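Notebook, hand-held gripper station — 7/27/20

Working through the station rules again before the next block of sessions. Most of what follows is housekeeping. The pad section is new and it replaces the old one-line note in the Zinunholm binder.
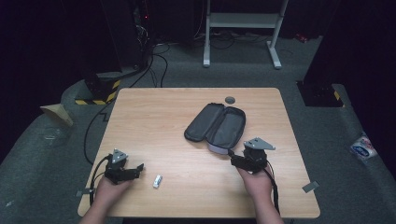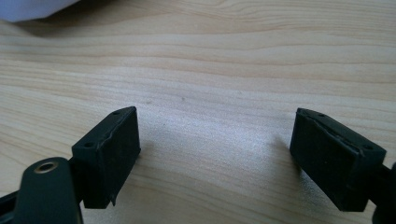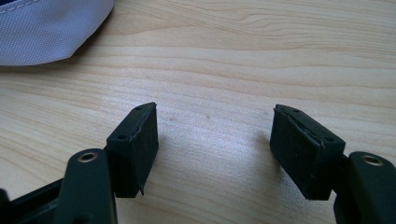 Page last changed: Monday, evening. Pads and cables sections rewritten.

**Pads**

The pads in the two close views have coverings that are lifting along the upper edge, and the left one has a flap sticking out near its lower right corner. The old rule said "replace when worn," and everyone read that differently. I've seen pads run for weeks in worse shape and others pulled for a scuff.

New wording:

- Scuffs and dust on the face: wipe down, keep using.
- Lifted seam along the top edge: log it, keep using until the end of the session, then swap.
- Any flap standing off the face: swap before the next recording. Don't trim it with a blade and don't glue it back in place.
- Swap left and right together, even if only one is bad. A fresh pad against a worn one changes the grip and we can't compare runs afterward.

By that wording this set should come off. Spare pads are in the Aguirre drawer, 13 left. Reorder when we get down to 3.

I went back and forth on the seam rule. Pulling pads at the first sign of lifting would use them up too fast, and I have no data saying a lifted top edge changes anything when the object is held lower down. If somebody has that data, put it on this page.

**Table**

Clear the surface before each block except for the objects on the task sheet. Small loose things left between the grippers are the usual problem. If an object isn't on the sheet, either add it to the sheet or take it off the table. Wipe the surface too. There are small dark specks on the wood in both close views, and specks like that have been marked up as objects by the labeling people at Plerdale before.

Cases and pouches start in the state the sheet says, open or closed. Write down which. "Case on table" isn't enough.

**Cables**

Each gripper has its own cable and it should hang free of the table edge. Right-hand cable can run along the forearm as long as it doesn't pull when the arm is straight. Check by reaching to the far edge of the table with both hands before starting.

Floor cables: bundle them, and keep them out of the spot where the operator stands. The current routing behind the table is still not what I'd call finished — the bundle crosses open floor on the way in. Covers are on the Udanitz order. Until they arrive, walk around the table from the side.

**Session length**

20 minutes, then a break with both grippers set down. This was in the November version as a suggestion. It is now a rule. People's hands drift closed when they get tired, and the open position at the start of each trial stops being consistent.

**Start position**

Jaws open, nothing between them, both grippers over the near side of the table. Hold for 2 seconds before moving. If the hold is skipped, the trial is thrown out, no exceptions for good-looking trials.

Still to do:

- [ ] print the pad wording and tape it inside the cabinet door
- [ ] swap this pair of pads, write the date on the bag
- [ ] ask Plerdale if they want the specks flagged or ignored
- [ ] decide if the seam rule needs a length in it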